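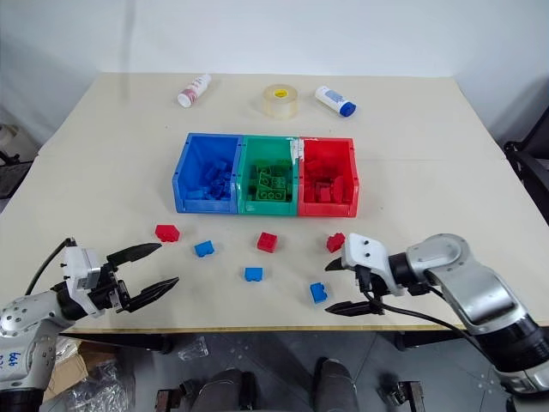

Kongkaew Bins
Two-arm block sorting, with a comparison of finger sets

README for version 2, 12/8/22
Maintained by Duangjai Prasertsri

What this is

A set of 560 recorded episodes of a two-arm robot putting loose building blocks into bins by color. Red goes in red, blue goes in blue, green goes in green. A toddler does this for free, and a toddler doesn't need the joint offsets redone every Monday.

The sorting was never the point. We had two sets of fingers for the same parallel grippers and a lot of strong feelings about which was better, and we wanted numbers so the feelings could stop. The numbers are further down. The feelings have not stopped.

If you only want episodes to train on, skip to "What's in an episode". If you came to find out which fingers to buy, read "Results" and then read "Things wrong with the results", in that order, and please do read both.

The setup

Two arms, one on each side of the robot, working over a light beige table pushed up to a white wall. Three plastic bins joined side by side in the middle of the table, blue, green, red from left to right as the robot sees it. The bins have open sloped fronts, and the arms are supposed to go in through the front. Going over the top is allowed. Going through the side wall is not allowed and has been attempted.

Each arm has one parallel gripper. The controller is Cetus, our own, and it runs both arms off one clock. Before Cetus we had one controller per arm, and the two of them agreed on the time the way two relatives agree on politics. Episodes from that period are not in this release.

The camera in this release is the head camera. We tried wrist cameras in October and got a great many close views of a block filling the whole picture, followed by a great many close views of a different block. They may come back in version 3 if someone finds a better mounting angle. Someone is welcome to.

The fingers

Set A, "Korkley long". Long, black, serrated. They open wide, they reach to the bottom of a full bin, and the serrations catch on block studs very nicely. They also catch on block studs when you would like them to let go.

Set B, "Korkley short". Same mount, same black, smooth pads, a good deal shorter. They let go of everything promptly, including things they were meant to be holding.

Both sets came out of our own shop, and Korkley is just what we call the mount. There is no Korkley company, so please stop asking us for their sales contact.

The left and right grippers always carry the same set within an episode. We did try one of each for an afternoon. It told us that the operators preferred whichever hand had the long ones, and then it told us nothing else.

The task

Blocks are scattered on the table in front of the bins. The bins start with blocks already in them, so that the arms have to place onto a pile and can't just drop things on a bare floor of plastic. The operator sorts every loose block into its matching bin. The episode ends when the front of the table is clear, when a block goes on the floor, or when the time limit runs out.

Rules for operators, copied from the sheet taped up by the controller:

Left arm takes what is left of the middle bin, right arm takes the rest. Crossing over is fine if the other arm is parked.
One block at a time per gripper. Two at once is impressive and gets the episode thrown out.
If a block falls off the table, stop. Don't go fishing.
Don't tidy the bins.
Talk all you like, there's no microphone.

Many episodes also have things standing or lying behind the bins, such as small bottles or a roll of packing tape. They are distractors. They are not to be sorted, and the metadata has a field for whether they were present. One early policy learned to reach for the tape with real commitment. We kept the distractors in.

You'll find that loose blocks in a given episode don't always cover all three colors. Some layouts are red and blue only, with the green bin as a bystander. This was deliberate in the layouts marked "two-color". A policy that has only ever seen all three tends to go looking for the third.

What's in an episode

head_video: the head camera, color, one file per episode
joints_left, joints_right: positions and velocities
grip_left, grip_right: commanded opening and measured opening, kept separate
finger_set: A or B
layout_id: which scatter plan the table was set from
layout_type: three-color or two-color
distractors: yes or no
outcome: clear, floor, timeout
notes: free text typed by the operator straight afterward

Grip values are normalized, with 0 closed and 1 fully open. Fully open means something different for set A and set B, and there is a conversion table in the docs folder. If you skip it, your policy will hit the blocks with the knuckles of the gripper. Ask us how we know, or look at layout 28, where you can watch it.

The notes field is uncleaned. It contains useful remarks on slips and bad grasps, and also the word "ugh" as a complete entry. We considered making a category for it.

Results

Half the episodes were recorded with set A and half with set B, which makes 280 each. The same layouts were used for both.

In plain terms:

Set A cleared the table more often. The gap was biggest on blocks lying on their sides with the studs facing out, where the serrations had something to bite.

Set B was quicker per block when it worked. Most of the time saved was at the bin, where set A operators tended to hover, open, lift, discover the block was still there, and shake.

Set B put more blocks on the floor. Most of these were pinched too near a corner and shot out sideways, some of them to a very respectable distance.

With blocks crowded up against a bin front, set A was clumsy. Long fingers held wide need room on both sides, and the bin was frequently using that room.

Upright blocks made no difference worth arguing over, though we argued.

Full tables are in results.csv, split by finger set, layout type and arm. The arm split is worth a look. The right arm comes out a little better with both sets, and we believe that is a fact about the operators.

Things wrong with the results

We recorded most of set A first and most of set B second. By then everybody was better at the task. Set B should get less credit for its speed than the table gives it.

The pads on set B were changed once partway through, after they had worn shiny. Episodes before and after the change are marked in the metadata as pads_old and pads_new. We didn't change anything on set A, because the serrations looked the same at the end as at the start, and looking was the full extent of the inspection.

Operators knew which fingers they had on. There is no way to hide this from a person who is looking at the fingers.

The blocks are all one kind of toy block. If your work involves eggs, these results will be of no help to you, and we'd prefer not to be told how it went.

Known problems with the data

The background changes. Chairs move in and out at the sides of the table, packing material turns up on the floor, and the light gets warmer late in the day. We left all of it alone. If you need a clean backdrop, crop to the table.

Gripper cables loop out behind the housings and sometimes swing into view in front of a block for a moment. A cable blocking a block for a few video frames is in the data as it happened.

The time stamps for the left gripper run slightly behind the joints in the first 50 episodes. The fix is in tools/shift_left.py. Run it once. Running it twice makes them run slightly ahead, and it won't warn you.

One layout was set up with a bin order from an older plan and recorded that way before it was caught. Those takes have been removed, so the layout numbers skip.

Splits

Train, validation and test are divided by layout, so no scatter plan shows up in more than one of them. Please keep it that way if you make your own. We had a lovely success rate back when we divided by episode.

Related releases

Wumeneck is the sister set, with the same arms and the same table, and soft items in place of blocks. It has 880 episodes and only set B fingers, for reasons that will be clear to anyone who has watched a serrated finger try to let go of a sock. The file layout is the same, so a loader written for one will read the other, apart from layout_type, where Wumeneck uses its own names.

Changes since version 1

Added the measured gripper opening. Version 1 had only the commanded one, which described what the gripper had been told and was full of optimism.
Added the pads_old and pads_new marks.
Removed the takes with the old bin order.
Renamed outcome "success" to "clear", after a long thread about whether a block balanced on top of the pile was a success. It is clear.
Spelling of "serrated" fixed in eleven places.

Use and contact

Use it for research or teaching, and name the set and the version when you publish, as the two versions give different numbers. Bug reports go to the tracker with an episode number. Reports with no episode number go to Duangjai, who will write back and ask for the episode number.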